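Fakis to Open Second Store in Flenon

FLENON, January 11, 2007 - Fakis, the family-owned bakery supplier, will open its second store on Brurnunon Street next month. The shop will employ 26 people and carry flour, yeast and baking pans for home and trade customers. Harriet Schumacher has been named store manager.

"Our Flenon customers have been driving 54 miles to reach us," said owner Rommel Ambrosio. 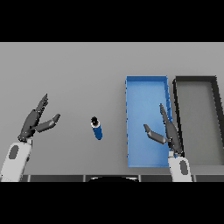 Will trade accounts work at both stores?
Existing account numbers can be used at either one.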